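Clearing the table: how the Hotgate Community Kitchen changed its approach to packaging

Published 2022-08-25 by the Stondgate Housing Partnership communications office

The shared kitchen at Hotgate House serves 12 flats and a ground-floor meeting room. It is used from early morning until late in the evening, and for many years the large table at its centre was also where most of the building's packaging came to rest. In May the Partnership introduced a new clearing routine for the kitchen. We spoke to the kitchen coordinator, who has been in post for three years and who wrote the guidance now displayed beside the sink.

The coordinator was keen to begin with the table itself. "People assumed the difficulty was with the bins," the coordinator told us. "We had adequate bins. The difficulty was the time between finishing something and putting it in one. A bottle would be emptied at lunch and would still be standing there at supper, and by then it had company."

A review carried out over the winter confirmed the point. Residents were asked to leave a short note whenever they cleared something that was not their own. The notes were collected in a biscuit tin and read at the end of each fortnight. Drinks bottles were mentioned more than any other item, followed by fruit peel, sweet wrappers and used tissues. Jars were mentioned frequently too, although here the residents were divided.

"Some residents regard a jar with a little left in the bottom as rubbish, and others regard it as tomorrow's breakfast," the coordinator explained. "Both views are held strongly. We had a complaint about a jar of dried fruit which had been thrown away with a good quantity still in it, and we had a complaint in the same week about a jar which had not been thrown away."

The rule adopted in May is that a lidded jar with anything in it stays where it is, at the far end of the table, and may be removed only by its owner or after a dated slip has been left beside it for one week. Empty jars are washed and placed on the lower shelf, where anyone may take them. The coordinator described the shelf as the most popular part of the scheme. Jars with wide necks are usually gone by the following morning.

Bottles

Large plastic bottles have been given a section of their own in the guidance, and the coordinator spoke about them at some length.

"A large bottle takes up a great deal of room for something with nothing in it," we were told. "Our recycling sack used to be full by the middle of the week, and when one looked inside it was mostly air. Residents were putting the bottles in whole, with the lids screwed on tightly, so they could not be pressed down afterwards."

The present instruction is that the bottle is emptied, tipped over the sink until it has stopped dripping, squashed from the middle, and closed again with its cap. The cap is kept on so that it is not lost on the floor and so that the bottle does not spring back into shape. Labels need not be removed. The coordinator is aware that advice on caps has differed from one district to another, and the guidance asks residents moving from elsewhere to follow the practice at Hotgate House while they live there.

We asked whether every bottle must be perfectly dry. "No. I would not ask that of anyone," the coordinator replied. "A few drops clinging to the inside are of no consequence. What we want to avoid is an inch of squash in the bottom, which finds its way out of the sack and down the stairs."

The sacks are supplied by Harms, the contractor which also collects from the building. In the first quarter of the new arrangement, 210 sacks were used across all of the Partnership's shared kitchens. The coordinator declined to draw conclusions from a single quarter and noted that the summer months bring more cold drinks and more visitors. A further count will be made in the new year.

The tablecloth

Visitors to the kitchen often remark on the tablecloth, and the coordinator was happy to discuss it. For most of its life the table was left bare, with a coat of varnish that had worn through in several places. A cloth was proposed at a residents' meeting, and it was objected to on the grounds that it would need washing.

"It does need washing," said the coordinator. "That has turned out to be rather useful. Before the cloth goes into the machine, the whole table has to be cleared, and so it is cleared properly once a week whether or not anyone has kept to the daily routine."

The present cloth is white with red, green and teal bands, and it has the word 'HANDMADE' printed on it many times over. Several residents have pointed out that the snowflake-like flowers give it a somewhat wintry character in August. The coordinator has offered to accept an alternative and has so far received none. A plain spare cloth is kept in the drawer below the kettle for wash days.

There is, the coordinator added, a practical side to a pale cloth. Small things show up on it. A piece of orange or a crumpled wrapper could lie unnoticed on the dark varnish for a day or more, whereas on white it catches the eye of the next person to sit down.
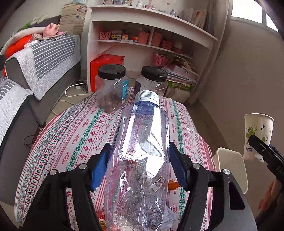 The daily routine

The routine itself is short. It is printed on a single sheet and takes one person less than ten minutes. The coordinator went through it with us and gave some background to each part.

Small items come first. Peel goes into the food caddy by the window, and wrappers and tissues go into the general bin. "If you begin with the bottles, you feel that you have finished when they are gone," the coordinator said. "The peel is then left for somebody else, and peel is what brings the fruit flies."

Bottles are dealt with next, in the manner already described, and jars are moved to the far end with their lids closed. The cloth is then shaken over the back step and wiped where necessary. The sheet asks residents to use the blue cloths for the table and the yellow ones for the floor — a distinction which, the coordinator conceded, is not yet universally observed.

The question of whose turn it is has been handled with some care. An earlier rota, drawn up by flat number, was abandoned after a month. Residents who worked nights were repeatedly down for mornings, and exchanges were agreed verbally and then forgotten. Under the present system the last person to eat at the table in the evening does the clearing. The coordinator acknowledged that this has led to a certain amount of early dining.

We asked what had been least successful. The coordinator mentioned a set of labelled trays purchased from Sisow, one for each kind of packaging, which were placed along the wall last autumn. The trays were sound and the labels were clear, but they offered residents another surface on which to leave things, and they were withdrawn. They are now in use in the meeting room, where they hold stationery.

Asked what advice might be given to other shared kitchens in the Partnership, the coordinator suggested starting with one item and leaving the rest alone for a month. At Hotgate House it was the bottles. Elsewhere it might be takeaway boxes or newspapers, and a few weeks of notes in a tin would be enough to show which.

The guidance sheet will be revised before the winter, when the question of milk cartons is to be considered. Residents wishing to comment on the draft may leave a note in the tin or speak to the coordinator on any weekday morning. A copy of the present sheet can be requested from the Partnership office in large print.

889 views | 12 shares | 3 comments

Related items
Food caddies: revised collection arrangements with Harms
Hotgate House meeting room: how to book
Shared kitchens: care of fridges and freezers
Stondgate residents' survey: summary of responses
Back step and yard: notice of repairs

Contact the communications office | © 2022 Stondgate Housing Partnership | Back to top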